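# Put a Cloth on the Table

My desk was bare for eleven years. It was a good desk, oak veneer over something heavier, and I was proud of the surface. I wiped it every evening. When I set down a mug I used a coaster, and when I set down anything with a metal edge I winced a little, the way you do when a shopping cart rolls toward your car.

Last February I put a tablecloth on it. I have kept one on ever since, and I want to argue that most people who work at a table should do the same, and that the table where you put down your small electronics is the one that needs it most.

I know how this sounds. A tablecloth belongs at dinner, or at your grandmother's house. Nearly everyone I have raised the idea with has said some version of that, and a few have said it with a certain look. Kjell Rustad, who has shared a wall with me for most of my adult life and whose opinions come through it freely, told me a cloth on a desk is a way of not having to clean the desk. He is partly right. I'll come to that.

## What a bare table does

A bare table is loud. I didn't notice this until mine wasn't. Every pen, every set of keys, every phone laid face down makes a sound, and if you work in a small room with hard walls the sound goes around the room before it comes back to you. Headphones are among the worst. They have two hard cups joined by a band, so they land twice, one cup and then the other, and then they rock. If you take a call and put them down while your microphone is still open, the person on the other end hears it.

A bare table is also hard on things. We talk about protecting the furniture, which is what the coaster is for, but the furniture costs less than it used to and the things we set on it cost more. I have replaced one desk in my life. I couldn't tell you how many pairs of headphones I have been through, and on most of them the first damage was cosmetic: a scuffed outer cup, a worn patch on the top of the band where it had been set down upside down every day.

The usual answer is a desk mat. I've owned two. The first was a dark gray felt one from Buladden that collected crumbs and held on to them. The second was a smooth thing made to look like leather. Both of them covered the middle of the desk and left the rest as it was, and the middle of the desk was where my keyboard was. The headphones went down on the left, off the mat, on the oak.

A mat tells you where to work. A cloth covers the table and leaves you to decide. I found I used more of the desk once there was no edge running down it.

## The case for a pattern

If you accept the cloth, the next mistake is to buy a plain one. I made it. I bought a white cotton cloth from Carar because I thought it would look tidy, and it did for about 20 minutes. Then it looked like a white cloth with a coffee ring on it.

Patterns have been printed on household cloth for a long time, and people who cook and feed children and mend things at the same table have good reasons to choose them. A floral print hides a great deal. It hides the ring, the ink dot and the crease where the cloth was folded in the drawer.

The objection I hear is that small things get lost on a busy print. This is true of small things in the same colors as the print. A paper clip will vanish. So will a pale earbud tip, and I have spent time on my knees looking for one that was in plain view on the desk above me. It is much less true of anything large and strongly colored. Agnes Tangen, who taught sewing for most of her working life and has cut a lot of fabric on a lot of fabric, told me she never worried about losing her shears, only her pins, and she kept the pins in a dish. I now keep a dish. It solves most of it.

And there is the question of taste. A certain kind of work surface has come to look like the only serious one: dark, empty, one plant. I don't mind it in photographs. I notice, though, that electronics are sold to us already looking that way, mostly black, sometimes with one bright color to show they are meant for fun, and if the desk is black too then the whole corner of the room goes flat. Put the same things on flowers and each of them has an outline again. Black and red in particular sit well on a floral cloth. I would never have guessed this and would not have bought anything with it in mind.

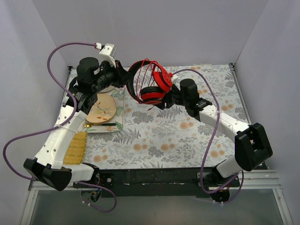
*Red and black over-ears over a floral cloth, with pale walls on three sides.*

I like the plain walls in that one. If you are going to have flowers on the table, let the walls be quiet. A pale lavender-gray is close to what I would pick, and it is near the color I was talked out of when we painted my own room. The cloth does the work then, and the eye goes to it and to whatever is being handled over it.

## Where the headphones go

There is a second argument tucked inside the first, and it's about stands.

A headphone stand is a post with a hook or a curved bar on top. I had one from Chisholm, walnut, with a weighted foot. It was handsome. It was also an object whose only purpose was to hold another object, and it took up the same patch of desk whether the headphones were on it or not. Ingegerd Sjöberg defends hers strongly. She says that hanging the headphones up at the end of the day is how she knows she has stopped work. I take that seriously. I think it is the best argument for the stand, and it has little to do with the headphones.

The practical argument is weaker. People say the stand protects the cushions. Mine did keep the cushions off the desk, but the band rested on the bar all night at the same point, and I got a dent in the padding there. People say it saves room. It saves room only in the sense that a coat rack does, and you still walk around it.

With a cloth down, I put the headphones on the table. They lie flat, or nearly. They don't clack and they don't slide. If I knock them with an elbow they move a little and stop. I can pick them up with one hand by a cup or with two hands by both cups - the second is kinder to the hinges, and I try to remember it.

The stand went to my brother-in-law, who hangs a hat on it.

## What Kjell got right

A cloth does let you put off cleaning the table. Dust goes into it and you don't see it. For a month I didn't lift mine, and when I did there was a line of grit along the back where the cables come up. Sixten Hovland, who repairs audio gear and sees what comes out of people's homes, warned me about lint as well. He has picked fibers out of more headphone jacks than he cares to remember, and he would rather I used a tight, smooth weave than anything with a nap. I took his advice. Terry cloth is out, and so is felt.

So the cloth has to be washed, and it has to be easy to take off, or you won't do it. These are the rules I have settled into:

- Cotton or a cotton blend, tightly woven, no fringe. Fringe catches on chair arms.
- A short drop at the front. A long one ends up in your lap and then on the floor with your keyboard.
- Two cloths, so that one can be in the wash.
- Nothing clamped over it that you'd have to unscrew. My lamp used to be clamped. It now has a base.
- Cables brought up at the back, over the edge of the cloth and never under it. A cable under a cloth makes a ridge, and things rest crooked on a ridge.

I wash mine every other Saturday and wipe the desk while it is bare. That is less wiping than I used to do and more than Kjell believes.

One more point against me, in fairness. An optical mouse can be strange on a print. Mine jumped over one dark leaf and nowhere else. I use a small square of card under the mouse, so I do have a mat after all, about the size of a paperback.

## Things we handle

Lukian Symonenko wrote a short piece a while back in which he complained that we treat our tools as if they lived on a screen. He meant that we read about their sound and their battery life and their weight in grams, then we buy them, and after that the largest part of our life with them is picking them up and putting them down. I have thought about that more than I expected to. A pair of headphones is put on and taken off several times a day. No review I have read says what it's like to set them down.

It depends on the table, of course, and that is my point. The manufacturer can't do anything about the table. You can, for the price of a modest lunch, with something you may already own and have folded at the bottom of a cupboard waiting for guests.

My own is blue and yellow, with a brown flower that I can't identify, bought secondhand from Tolance with a darn in one corner. I put the darn at the back left. The headphones usually end up on top of it.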